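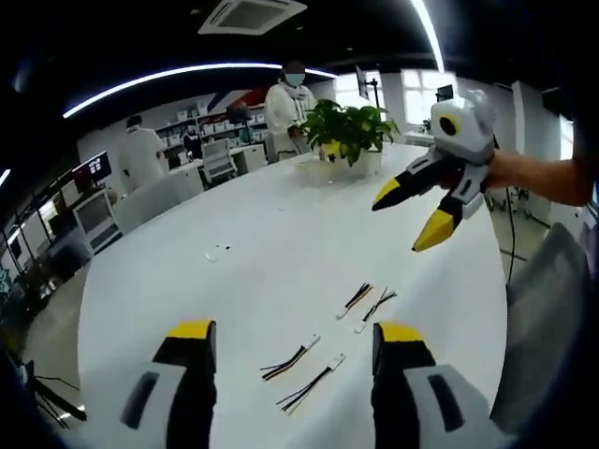
Looking after your cables at home

If you play, sing or record anything in a spare room, sooner or later you will own a box of cables. Ours lived under the stairs in Skurkthorpe for years, in one great knot, and every time we wanted to put down a guitar part we lost the first half hour of the evening to untangling it. I have since become quite fussy on the subject (my family would use a stronger word), and these are the habits that have stuck.

Coiling

Please don't wind a microphone lead round your elbow and hand. I know it's quick, and I know everyone's uncle does it, but it puts a twist into the cable with every turn, and after a winter or two the lead will never lie flat again. Hold one end loosely in your left hand and bring the cable over in easy loops the size of a dinner plate. Make one loop the ordinary way, then turn your wrist so the next one goes underneath, and carry on alternating until you run out. It feels terribly awkward for the first evening. Practise in front of the television with your longest lead and you'll soon be doing it without looking.

When you want to use the cable, keep hold of one end and toss or walk the rest away from you. If it comes out with a row of little knots in it, one of the ends has slipped through the middle of the coil, so check for that before you hang it up.

Tying up

Fabric hook-and-loop strips are my favourite. Thread one on to each cable and leave it there for good, near the end that goes into the mixer or amplifier. Old bootlaces do very nicely as well, and so does a strip cut from a worn-out cotton tea towel. I'd steer clear of rubber bands, which perish and leave a sticky brown mess on the jacket, and of wire ties from bread bags, which dig in.

Storing

Hang coils on wide pegs if you have the wall for it. A thin nail will put a kink in the cable where the weight rests, whereas a fat wooden peg or a length of old broom handle spreads the load. We have 4 pegs behind the door: microphone leads, guitar leads, mains leads, and one for everything peculiar. If you must use a box, lay the coils flat and keep the heavy ones at the bottom.

Sheds and unheated garages are hard on plugs. I left a bag of leads in ours one January and spent a good part of the spring wondering where all the crackling was coming from.

Labelling

Put the same label on both ends. It sounds almost too simple to write down, but when six black cables disappear behind a desk you will be so glad of it! I use coloured electrical tape, one colour for each length, with a bit of clear tape over the top where I've written on it. Nail varnish makes a good permanent dot on a metal plug, and you can find some lovely colours at the market for next to nothing.

Cleaning

Unplug everything first, and that includes the mains. Wipe the jacket with a cloth wrung out in warm water and a drop of washing-up liquid, then go over it again with plain water and let it dry fully. Gaffer tape residue comes away with a little white spirit on a rag, used sparingly, and wiped off straight afterwards. For a dull jack plug, a dry cotton cloth is usually enough. If it isn't, put a dab of contact cleaner on the cloth and rub the plug with that. Metal polish leaves a film behind, so keep it for the brass candlesticks.

Finding a crackle

Before you blame the microphone, swap the lead. If the noise goes away, you have your culprit. If it stays, swap the lead back and try another socket on the mixer. Change one thing at a time and jot down what you changed, or you'll end up going round in circles as I did. With the volume turned well down, wiggle the cable gently an inch or two from each plug. Most faults are just there, where the cable bends.

A lead with screw-together plugs is well worth mending if you can solder, or know somebody who can. Moulded plugs have to be cut off and replaced. Anything carrying mains electricity should go to someone qualified, and if the outer jacket is split, stop using it at once and don't be tempted by tape.

A few last odds and ends

Keep one good spare lead of each kind and don't lend it out.

Never pull a plug out by the cable, however awkward the corner.

Run leads along the skirting board and put a mat over any that cross a doorway.

Take scrap cable to the small electricals bin at the tip.

Last updated March 31, 2018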